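Etby Opens Its Fall Pouch Shop, and I Can't Stop Zipping Things

2 min read 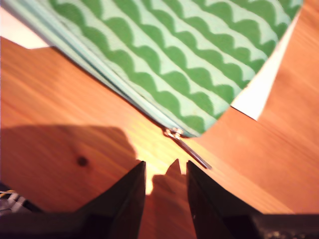

Issue No. 55

October 1, 2019. Hi everybody, Lino Negri here from Etby, with news I've been sitting on since May (badly, ask my family). Our new line of fabric zip pouches goes on sale today in the online shop, and in person at the Juson market hall!

The green one with the wavy stripes is my favorite and I won't pretend otherwise. We call that print Cliredico. It's deep green scallops running next to pale mint and off-white, and I paired it with a light blue zipper after going back and forth for weeks over plain white. The pale blue won. I like how it looks next to the mint, and I love a little silver pull on just about anything.

The prints come from Indrek Adomaitis, who draws under the name Adomaitis and has been sending me sketches on the backs of envelopes for ages. I asked him to tell you something about the waves for this release. "I wanted a stripe that didn't sit still," he wrote back, "and then Lino asked for it in green, so it's green." Thank you, Indrek, very poetic.

We're making 1,000 pouches in this first run, in two sizes. The small one is meant for pens, lip balm, chargers and all that stuff that sinks to the bottom of a bag. The bigger one holds a knitting project if you're not too ambitious (mine has a sock in it, one sock, still waiting for its partner). Both have rounded lower corners, so you can get your crumbs out without poking around for them.

Stores that would like to carry the pouches can write to me through the contact page on the Etby site. Same goes for bloggers and editors who want a sample or a chat with Indrek. Tell me which size you'd like and I'll get it in the mail!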